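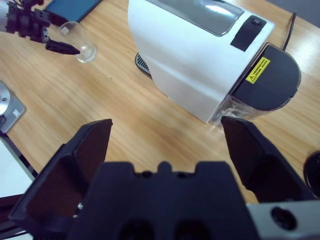

Wrist view from one arm of the Mudard bench kit, with the other arm at the glass and the capsule machine in reach.

Mudard bench kit: notes from the trial period

The two-arm bench kit from Mudard has been on trial in the Skornport test kitchen since February. The kit consists of 2 arms, a two-finger gripper and wrist camera for each, a control box and one year of the Setano task software. The quoted price is 2307 per month on lease, with service visits included. Readers have asked whether it is worth the money for small appliance testing. The short answer is that it depends on how often the fixtures change.

The trial task is a coffee cycle on a household capsule machine. One arm handles the glass, and the other works on the machine. Setano treats the pair as a single unit with a shared coordinate frame, so a move taught on one side can be timed against a move on the other. Teaching is done by hand guiding, then trimmed in the editor. Homa Salehi, who set up the cell, had a usable first routine after two working days. Most of that time went into approach angles for the small glass, which reflects light and gives the wrist camera poor edges to work with.

The grippers are the better half of the kit. The fingers open wide enough to straddle most items on the bench, and the tips are narrow enough to reach a small glass without sweeping its neighbors. Grip force is set per object in the editor. We found the default too high for thin plastic and lowered it for everything except the machine lid. The pads on the inner faces are a wear part and swap out with a hex key. Replacement sets are not in the lease price.

The wrist cameras are adequate. Each one looks out past its own gripper, and with the fingers fully open there is a clear view of the work between and beyond them. When the fingers close on a larger object the view is mostly gripper, and the software falls back on the other arm's camera if it has a line of sight. This works when the second arm is nearby. When it is parked, the routine runs blind for the last part of the approach, and placement suffers. Mudard lists a fixed overhead camera as an option. For tasks with tall objects we would order it from the start.

Over the trial the cell logged 1469 coffee cycles. Stops fell into two groups. The larger was failed detection of the glass, mainly in the late afternoon when sun reaches the bench. A blind on the window removed most of these. The smaller group was collision warnings between the two arms near the machine - the safety margin in Setano is generous, and it can be reduced only by a service technician. Recovery from either kind of stop takes about 20 seconds if the operator is at the bench. There is no remote restart in the current release, so an overnight run that stops at midnight stays stopped until morning.

We also borrowed the Penrose single-arm unit for comparison. It is faster to install and its editor is easier to learn. It cannot hold a glass and press a button at the same time, so the routine has to be broken into separate steps with a holder for the glass. For a fixed product that is a fair trade. For a bench where the appliance changes every week, making new holders took longer than teaching the second arm.

Installation needs a flat, rigid table and a dedicated outlet for the control box. Allow extra depth behind the arms for the cable loops, as the drawing in the manual understates it. The Skornport lease has been extended through the next appliance series, with the overhead camera added. Requests for bench time should go to Homa Salehi with the appliance dimensions and a list of the controls to be operated.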